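Chapter 7
Artificial Reefs: What Do They Add?

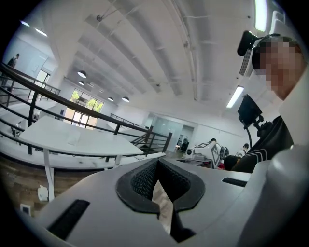
Sink almost anything solid in shallow, warm water and fish will come to it. They come to old ships, tires, toilets, bridge rubble and concrete balls, and they often come within days. The fact is so easy to show that it has done a great deal of harm to clear thinking about reefs. Much of the appeal for small fish lies in the shape of the thing. A hole with one narrow way in lets a small fish pass and keeps a large one out, so reef builders spend a lot of effort on gaps. A block with many such slots holds more small fish than a smooth block of the same size. So far there is little to argue about. The argument starts when someone says that the block has made more fish.

This chapter is about that claim. It is made in grant requests, on signs at boat ramps, and in the speeches given on launch day. Sometimes it is true. More often we can't tell, and the reason we can't tell is that the people who put the reef down did not count anything before they did it, or counted only in the one place where they were sure to get a good number.

7.1 Two things that look the same from a boat

Suppose a diver swims over bare sand in Drernadora Bay and sees very few snappers. A reef goes in. A year later the same diver sees 80 snappers on the same spot. There are two stories that fit.

In the first, the reef has given young fish a place to hide and feed. Fish that would have died have lived, and the bay as a whole has more snappers than it had. We call this production.

In the second, the snappers were already in the bay, spread thin over rock ledges and grass beds. They moved. The bay has the same number of snappers as before, and they are now packed into one place marked on every fishing chart. We call this attraction.

From a boat, or from a single dive, these two look alike. They do not lead to the same place. If the reef produces fish, some of them can be caught without harm. If it only gathers them, it works as a fishing aid, and a good one, and the stock may be worse off than if the money had been left in the bank. Most real reefs do a bit of both, and the mix can change with the species and the age of the fish. A reef may produce small gobies that live their whole lives within a few yards of it while doing nothing for the snappers that get its picture in the paper.

Be careful with any report that gives one number for "fish" and does not say which fish.

7.2 The Ornero reef

The town of Ornero lies on the north side of Drernadora Bay. It had lost most of its natural patch reef to dredging and muddy runoff when the port was widened, and the port was required to pay for some kind of repair. The contract went to Pular, a marine works firm that sells a concrete unit called the Mirani block. Pular placed 600 blocks on sand near the old reef and was asked to report on them for 19 months.

The final report is handsome. It says that fish numbers at the site rose ninefold and that the project "restored the reef community of Ornero." It was passed to the town council, which was pleased with it, and to the port, which was more pleased still, because it closed the matter.

We use this report all through the chapter, and we should say at the start that nothing in it looks made up. The counts were done by trained divers using a standard method. The trouble is in what was left out.

First, the "before" count was one morning's work in October, on open sand, after a week of rough weather. Fish numbers on that coast swing widely with the season. A low starting point makes any later figure look large.

Second, there was no comparison site. Nobody counted on the rock ledges to the east, about 900 yards away, where most of the bay's larger fish were thought to live. If those ledges lost fish while the blocks gained them, the report has no way of knowing.

Third, the divers did not record size with any care. A reef that holds many very young fish is at least a possible nursery. A reef that fills up with adults in its first few weeks can't have grown them.

Fourth, the firm that sold the blocks wrote the report on whether the blocks worked. This does not prove anything either way. It does mean that a reader should look for the tests that could have gone badly, and see whether they were run.

Washington Tavares, a fisherman who had worked the ledges for most of his life, told a council hearing that his catch there fell the season after the blocks went in. His remark is in the minutes and was not followed up. One man's catch is weak evidence. Prices, fuel, weather and his choice of gear could each explain it. It was still the only evidence from the ledges that anyone offered, and it pointed the wrong way for the report.

7.3 What a better study would cost

Students often ask at this point whether we are asking for too much. Divers are expensive, boats break down, and a council wants its answer before the next vote. All of that is fair. A good study of the Ornero blocks would have needed counts at the site and on the ledges, in more than one season, starting well before the first block was lowered. It would have needed lengths as well as numbers, and some record of how much fishing was going on at both places.

The cost would have been real – and small next to the price of the concrete. Reef budgets tend to be written with the sinking in the middle and the counting at the end, so when money runs short the counting goes. In the sections that follow we set out a plain design for before-and-after surveys with comparison sites, and work through what it can and cannot show. We then return to the Ornero figures and ask how far they can be rescued. The answer is some of the way, for some species, if we are willing to live with wide margins.

Before reading on, write down what you would expect to see on the eastern ledges if the blocks were producing fish, and what you would expect if they were only drawing them in. Keep the note. You will need it for Section 7.6.

© Coastal Repair: A First Course | Contact the authors | Errata | Back to top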